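Prulell Cotton Table Cloth - White Printed

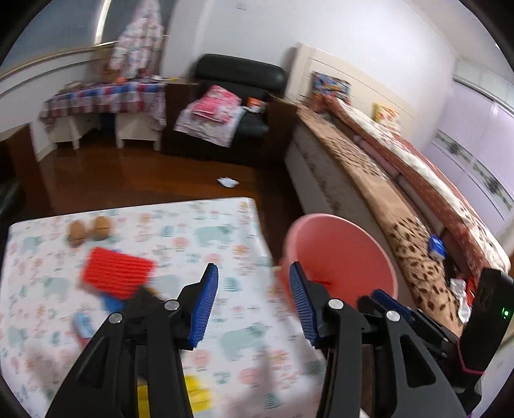
HOME > DINING & KITCHEN LINEN > TABLE CLOTHS

Prulell printed cloth, white ground. Back in stock October 2008 after a long gap, sorry to everyone who was on the list.

Price: $45 small, $62 large. Price includes GST. Postage extra, see bottom.

Sizes
Small - 150 x 150 cm, seats four
Large - 150 x 300 cm, for the long tables
Odd sizes cut and hemmed to order, allow 3 weeks. Ring first please, don't just put it in the comments box.

Fabric
100% cotton, plain weave, 285 thread count. Printed one side only. Colour is fixed before it leaves the mill but we still say cold wash on its own the first time. Double-turned hem, mitred corners. No coating on it, so red wine will go straight through - put a felt underlay down if you care about the table. We sell the felt by the metre, same page as the Lustholm runners.

Shrinkage about 3 per cent on the long side. We cut a bit over to allow for it so a new one will measure large. Not a fault, please don't send it back for that.

Care
Machine wash cold or warm. Mild powder, no bleach. Line dry in shade, the print fades if its left in full sun all summer. Iron on the back while still damp, hot iron is fine. Tumble dry on low if you must. Gets softer after four or five washes.

Stains: cold water and plain soap straight away. Curry and turmeric - soak overnight, wash, then hang in the sun just the once. Sunita Pant does hers this way and swears by it. Candle wax, brown paper and a warm iron.

Matching bits
Napkins, set of six, $28
Nernari tray cloth, $14
Runner - sold out, more in April

The old Dhillon cloths were a heavier weave and a creamier white. They wont match these side by side. We have a few Dhillon smalls left out the back, ask for Tarun Nautiyal.

Trade and halls
Ten or more, 15% off. Caterers and function centres get an account, forms from Aarti Kandpal. We don't hire cloths any more.

Postage
$9 anywhere in Australia, up to two cloths. Large parcels quoted. Pick up from the shop is free, bring your order number. Returns within 14 days if unwashed and still folded. Cut-to-order sizes can't be returned, check you're measurements twice.

Item code 455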